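March 4, 2018 - open day, Kerkano bench

Cell was up before the doors opened. Demo was the Hailu teardown sequence on a scrap desktop: approach, grip, lift, place in fixture, release. Speed held at 24 percent for visitors, which makes for dull watching but keeps the force log clean. Log interval 90 ms.
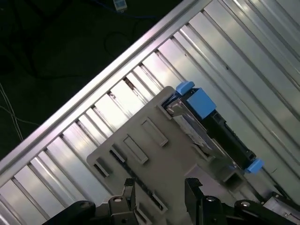

Grip width is still set by hand for each part. Limusach asked for a lookup table keyed to part type; I'd want that before we add laptops. Finger tips are the old pattern - fine on flat faces, poor on anything with a rounded edge.

Hard drives drew the most questions. The fixture slots are printed to the 3.5-inch outline, so tolerance at entry matters more than arm speed.

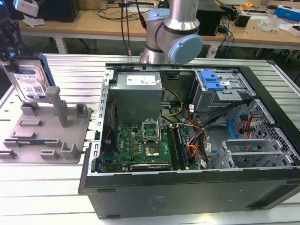 Approach height over the fixture should come down 3 mm. Someone wanted to know about memory modules. Not in the sequence yet - latch release needs two contacts, and we have one arm.

Wrist view went to the second screen most of the afternoon. Exposure hunts when the wrist turns upward. Lock it next time.
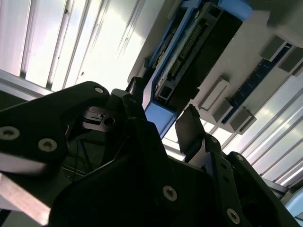 Brimik's comment was that 61 seconds per drive is too slow for their line, and that they would sooner see a tool changer than a faster arm.

To do:
- lock wrist exposure
- draft grip table
- reprint fixture, wider lead-in
- send Brimik the force log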